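Tiles: From Mud to Wall

Look in your bathroom, your kitchen or the change room at your local pool. You will probably find tiles in at least one of them. Tiles have been used on floors, roofs and walls for a very long time, and the main thing they are made from is clay, dug out of the ground.

In these pages you can read what clay is, how it turns into a tile, and how tiles get stuck to a wall so that they stay there.
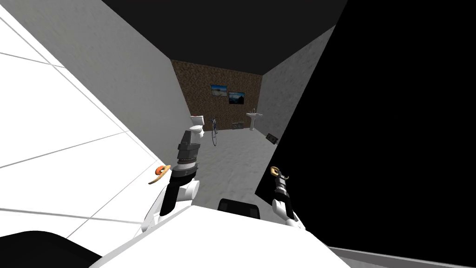

A white tiled wall, made on a computer.

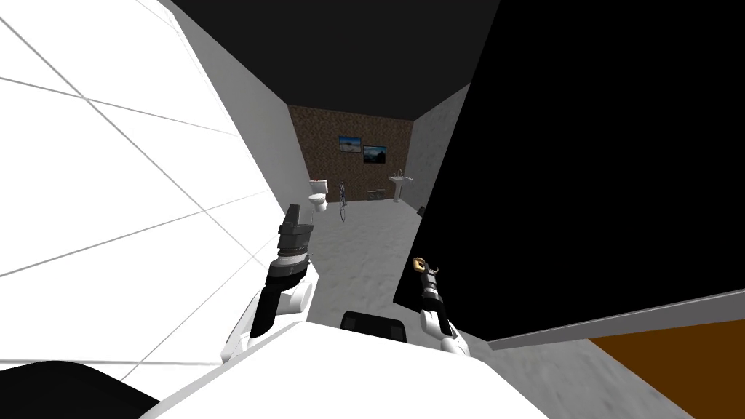
Large rectangular tiles with thin grey grout lines between them.
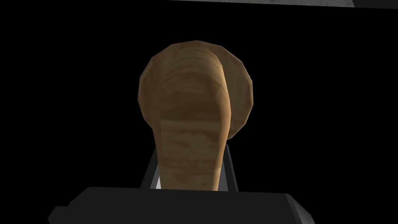

Wood has a grain. Tiles made from fired clay do not.
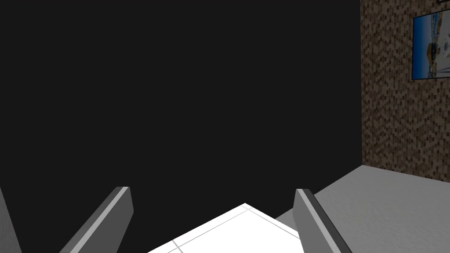 What is clay?

Clay is a kind of very fine soil. It comes from rock that has been worn away by water and weather over thousands of years. The bits of rock in clay are much smaller than grains of sand. Most are so small you would need a powerful microscope to see a single one.

The bits are flat, like tiny plates. When clay is wet, a thin layer of water sits between the plates and lets them slide over one another. That is why you can squash wet clay into a new shape and it stays in that shape. If you try the same thing with dry sand, it falls apart.

Clay comes in different colours. Red clay has a lot of iron in it. Grey clay often has old plant material mixed in, and this burns away when the clay is heated. White clay has very little iron. One white clay is called kaolin (say KAY-oh-lin), and it is used for cups and plates as well as for tiles.

How a tile is made

There is a small tile works at Sastau where tiles have been made for 39 years. The person in charge of the kilns is Ingvild Eklund. The steps she follows are much the same as those used in bigger factories.

1. Mixing. Clay is mixed with sand and a crushed mineral called feldspar. The sand helps the tile keep its shape. The feldspar melts in the kiln and helps to glue everything together.

2. Drying to a powder. Tiles that are going to be pressed by a machine are made from powder that is only slightly damp. If you pick up a handful and squeeze it, it makes a lump.

3. Pressing. The powder goes into a flat metal mould and a heavy press comes down on it. The tile that comes out is solid enough to lift, but it would snap if you dropped it.

4. Drying again. The pressed tiles go through a warm dryer. Any water left inside would turn to steam in the kiln and could crack the tile.

5. Glazing. Glaze is a runny mixture of water, clay and very finely ground glass or minerals. It is sprayed or poured over the top of the tile. Before it is fired, glaze looks dull and chalky, and its colour can be quite different from the finished colour. At Sastau, the glaze for a deep blue tile goes on pale pink.

6. Firing. The tiles go into the kiln, a very hot oven. A pizza oven might reach 400 degrees Celsius. A tile kiln goes above 1,000 degrees. At that heat the clay changes for good. It becomes hard, and you can never turn it back into soft clay by adding water. The glaze melts and spreads out, then sets as a layer of glass when it cools.

7. Sorting. Each tile is checked for cracks, chips and bends. Cracked tiles that cannot be sold can be crushed and used in other things, such as the layer of rubble underneath a path.

Why do tiles shrink?

A tile is smaller when it comes out of the kiln than it was when it went in. As the clay heats up, the gaps between the tiny bits close and the whole tile pulls inward. Tile makers have to plan for this. If they want a finished tile of a certain size, the mould has to be bigger.

Two tiles from different parts of the same kiln can shrink by slightly different amounts. Handmade tiles vary even more. Some people like this and choose handmade tiles on purpose.

Why put tiles on a wall?

Water is the main reason. Plaster and wood soak water up. Plaster goes soft and crumbly, and wood swells and may rot. Water stays on top of a glazed tile, so you can wipe it away.

A smooth, glassy surface is also easy to keep clean. Toothpaste, soap and splashes of spaghetti sauce come off with a cloth. Hospitals, dairies and butcher shops used tiles for this reason long before most homes had them.

Tiles do not burn, either, and you will often see them behind a stove or around a fireplace.

There are some bad points. Tiles feel cold under bare feet, as they carry heat away from your skin faster than carpet or wood does. Hard walls also bounce sound around, which is why your voice sounds louder in the bathroom. If you drop a glass on a tiled floor it will nearly always break, and sometimes the tile will chip as well.

How tiles go up

Garnet Perron is a tiler. When she tiles a wall, she starts by checking that it is flat and dry. Then she draws a level line across it. All the tiles are measured from that line, and never from the floor, as floors can slope without anyone noticing.

Next she spreads adhesive on the wall. Tile adhesive is a thick paste, and she combs it with a trowel that has teeth along one edge. The teeth leave ridges. When a tile is pressed on, the ridges flatten and the air is pushed out.

Small plastic spacers go between the tiles to keep the gaps even. For wall tiles she likes a gap of 2 millimetres. Tiles at the ends of rows usually have to be cut. A tiler scratches a straight line in the glaze with a tiny hard wheel and then presses down on both sides. The tile snaps along the scratch.

The adhesive is left to harden overnight. After that the gaps are filled with grout.

What is grout?

Grout is a paste of cement, very fine sand and water. It is pushed into the gaps with a flat rubber tool called a float. The extra is wiped off with a damp sponge before it sets. Grout can be white, grey, black or nearly any other colour. Grey is a popular choice for white tiles as it does not show dirt as quickly as white does.

Grout is not covered in glaze, so it can soak up a little water. This is why the lines between bathroom tiles sometimes go dark or mouldy while the tiles themselves stay clean. Opening a window or turning on the fan after a shower helps the grout dry out.

Tiles long ago

The Romans were using clay tiles more than 2,000 years ago. They put them on roofs and under floors. Some Roman buildings had a floor held up on little piles of tiles, with hot air from a fire moving through the space underneath.

In Iran, Turkey, Morocco and Spain, tile makers covered walls in bright patterns of stars, leaves and writing. In Portugal, painted blue and white tiles were used on churches, houses and, later, train stations. Many are still there and you can go and look at them.

Try it: plan a tiled wall

You will need squared paper, a ruler and coloured pencils.

Draw a rectangle 13 squares across and 8 squares high. This is your wall. Each tile is two squares wide and one square high. Start at the left and draw the bottom row. What size is the piece left over at the right-hand end?

Now draw the next row up, but begin with half a tile. The upright lines will no longer match the row below. Tilers call this a brick pattern. Keep going to the top and colour it in.

Draw the wall again with the tiles standing on end. See which version leaves you with fewer cut tiles.

Words to know

Adhesive: a strong glue. Tile adhesive is spread on the wall before the tiles.

Feldspar: a common mineral that melts in the kiln.

Glaze: the thin layer of glass on the top of a tile.

Grout: the paste that fills the gaps between tiles.

Kiln: a very hot oven for firing clay.

Spacer: a small piece of plastic that keeps two tiles the right distance apart.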